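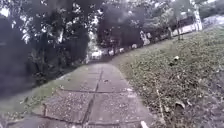 The forward camera on the Zarum path rover is the part that needs the most care, and most of this card is about how we mount it, clean it and check it. The card goes with the Gatmont set of path recordings. Zarum is a small four-wheel machine that keeps itself to the middle of a footpath by following the long joint between the slabs. Where the trees are dark on both sides and grass creeps over the slab edges, this joint is a better guide than the border of the paving, so the lens must be aimed to keep it in view.

Contents of the set

The release has 2,053 still frames in 11 folders, one folder for each run. Frames are in colour. Some are soft or smeared and we did not remove them, as the path follower has to work with such frames also. There are no steering labels in this version. Surfaces include concrete slabs, dark asphalt, and asphalt with a paler concrete patch in it. 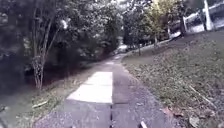
Trekier

Setting up the camera

1. Put the rover on a flat floor and switch off the drive motors at the red switch.
2. Loosen the two bracket screws, but do not take them out.
3. Tilt the camera until the lowest row of the view falls on the ground directly before the machine. A small piece of something may show at the bottom edge. The follower ignores the lowest rows.
4. Tighten the left screw first, then the right one. If you do it in the other order the bracket turns a little.
5. Run the level check. The number for roll should stay under 3 degrees. If it is higher, put a thin washer under the low side.

The washers are in the grey box with the spare fuses. Please put them back - we have lost many.
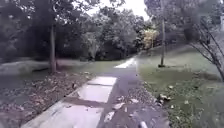 How often should the lens be cleaned?
Before each run, with a dry microfibre cloth. Use water only if there is mud on the glass, and let it dry fully before you close the cover.

Looking after the wheels and the battery

Leaves and small sticks collect behind the front axle. Turn the rover on its side and pull them out by hand, not with a screwdriver, because the cable of the wheel encoder passes there. We damaged one cable this way in July and the repair took longer than the whole cleaning of the year.

Charge the battery after every run, also after a short one. We replace it at 400 charge cycles. The counter is on the second page of the service menu, and you must reset it yourself after the new battery is in. 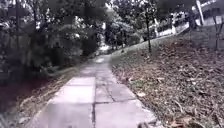 When the new battery is in, do the level check again, as the weight is never exactly the same and the front can sit lower. Then drive a short straight line by remote control and look at the heading value. If it moves slowly to one side, the wheel pressure is the usual cause.

Known problems

- The exposure reacts slowly when the rover goes from deep shade to bright concrete, so far parts of the path can look white.
- Fallen leaves may cover the joint. The follower then keeps its last heading.
- Folder names use the old project name, Trindade. The contents are correct.

Last change to this card: 29th September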